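Windows & Blinds › Blackout and Thermal › Questions
4 min read

Roller blind in a north bedroom: water on the glass every morning since I fitted it. Inside the recess or outside?

Asked by Kiprono Mfinanga, November 20, 2020

Hello to all. I will try to give every detail, so please excuse the length.

We moved in June to a second floor apartment. The bedroom has one window that looks north. It is an old window but the glass is double. In summer the light woke our son at a very early hour, so I bought a blackout roller blind, the Durkar with the side channels. I fitted it inside the recess, close to the glass, exactly like the paper instructions show. The channels are glued to the two sides of the recess and the fabric runs inside them. It makes the room very dark and I was happy with it.

Now the nights are cold and I have another problem. Each morning when I raise the blind, the glass is covered with water. It is worst in the lower part, where it runs down and stands on the sill. The paint on the sill has started to lift in one corner, and last week I found small black points on the silicone. I cleaned them with a product from the supermarket and they came back.

The window in the living room has only curtains, which do not close completely, and there the glass has a little fog in the corners and nothing more.

My measurements, in case they help. The recess is 59 inches wide, and I measured it at the top, at the middle and at the bottom, because a neighbor told me walls are never straight. Mine is the same at all three. I bought a small humidity meter and in the morning it shows around 80 in the bedroom. In the evening it is much lower. The radiator is under the window and we turn it down before sleeping. Three persons sleep in the room at the moment.
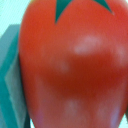

I have thought of these solutions, but I do not know which is correct:

Move the blind to the outside of the recess, on the wall above, so that it hangs in front of everything. I would lose some darkness at the sides, I think.

Keep the blind and take away the side channels, so the air can pass.

Change to a cellular blind. The seller in the shop recommended me one from Kashindye and said that it "keeps the warm in" and so the water will stop. It is much more expensive, and I am not sure I understand why the glass would be less cold with it.

One more thing, I rent the apartment. The owner is a reasonable person, but I do not wish to drill many holes if it is not necessary. The side channels were attached with adhesive only and he knows about them.

Thank you for reading. My wife says it is the window that is finished and that no blind will change anything. I would like to know if she is right before I call the owner.

3 answers

Answer 1, marked as accepted by the asker
Caroline Gachanja

Kiprono, I have fitted blinds for a living and this question arrives to us every year when the heating season starts. English is my third language also, so we will manage.

Your window is probably fine. When you close a blackout blind with channels, you make a closed pocket between the fabric and the glass. The heat of the room does not enter well into this pocket, so the glass becomes colder than it was before you had the blind. The moisture from the room does enter, through the small gaps at the top and the bottom, and when it meets the cold glass it turns into water. In the living room the warm air touches the glass freely and keeps it a little warmer. It is the same building and probably the same windows, only the covering is different.

For this reason I would not buy the cellular blind yet. The seller is right that it keeps the heat in the room. That is what it is made for, and people are pleased with it. But the glass behind it will be colder, and if your meter still shows 80 in the morning you will have the same water on the sill, behind a more expensive blind.

Here is the order in which I would do things. The first steps cost nothing.

Start with the humidity. Three people who sleep with the door closed put a lot of water into the air. Leave the bedroom door open a hand's width at night, if your son can sleep like this. Open the window wide for ten minutes in the morning and again before bed, even when it is cold outside. A window that stays a little open all day is less effective and it cools the wall around it. Check also if the window has a small vent in the top of the frame. Many people close it in the first winter and forget it. If you dry clothes in the bedroom, please stop.

Next, the radiator. Do not turn it completely down for the night. A low setting is enough. It stands under the window for a reason, and with a blind inside the recess its warm air goes up in front of the fabric and never arrives at the glass. Look at your sill also. If it is deep and comes out over the radiator, it pushes the warm air even further into the room.

Then the blind. Raise it 2 inches from the sill at night and see what happens during one week. You will have a line of light at the bottom, but at the bottom it disturbs less than at the sides, because it falls on the sill and not on the bed. If the fabric has a heavy bottom bar, make a mark on the channel with a pencil so you stop at the same height every time. Air also has to leave at the top. On the Durkar there is usually a foam strip above the tube. If you have glued it, remove it carefully and keep it for the summer.

If after the week the glass is still very wet, move the blind outside of the recess. For a recess of 59 inches I would take a blind that covers at least three inches more on each side, more if the wall allows. You said you would lose darkness. With enough overlap it is less than you imagine, and the light that remains is soft. Keep it a little away from the wall so the air can circulate behind. You will need two brackets, so four holes in most cases, and I would ask the owner before. Filling four holes is easier for him than replacing a sill.

About your second idea, to remove the channels only. It works partly. The fabric of a roller blind is narrower than the tube with its brackets, so you will have a visible strip of light on both sides. With a child who wakes from light, I think you will not like it. The adhesive also takes the paint with it when you pull. Warm it first with a hair dryer and go slowly.

The black points are mold. Dry the sill every morning with a cloth until the problem is solved, because the silicone stays wet the longest. When the mold has gone inside the silicone, cleaning does not remove it and the strip must be cut out and made new. It is a small job, but do it in dry weather and only after the water has stopped, or you will do it twice.

How to know if your wife is right: look where the water is. If it is on the side of the room, it is what I described. If there is fog between the two glasses, where you cannot wipe it, the seal of the unit has failed and the owner should change it.

Comment by Kiprono Mfinanga:
Thank you very much, this is clear. The water is on the room side, I can wipe all of it. There was a vent in the top of the frame and it was closed and painted over. I have opened it with a knife. The foam strip was also there, glued by me. I will do the week with the blind raised and write again.

Comment by Kiprono Mfinanga:
I write again as promised. With the vent open, the door open and the blind raised a little, the meter shows 59 in the morning. There is still a thin fog at the very bottom of the glass but it does not run and the sill is dry. My son woke earlier only on the first two days. I have told the owner about the silicone and he will send someone. I will not move the blind for now.

Comment by Caroline Gachanja:
Very good. The fog at the bottom is normal in a cold night. Leave the vent open in winter, also when it is windy.

Answer 2
posted by a member

Get a dehumidifier. We had the exact same thing with Cloletti blinds in two bedrooms, and ran one every night for a month and it sorted it. Ours is loud so we put it in the hall. Empty the tank in the morning or it switches itself off and you wonder why the windows are wet again.

Can't say anything about the channels, ours don't have any.

Answer 3
posted by a member

I would go with shutters. They look better and you can tilt them to let air through. Drosumham did ours, took 20 days from measuring to fitting. No condensation at all, but our bedroom faces south so maybe it is not the same.

Comment by Kiprono Mfinanga:
Thank you. They are beautiful, but I am a tenant, so I cannot spend so much on a window which is not mine. Do yours make the room completely dark? I have read that light comes between the slats.

Comment by the same member:
Not completely, no. Ours is dark enough for adults. For a kid's room you would probably want a blind behind them as well.

Related tags: condensation, roller blinds, blackout, side channels, rented home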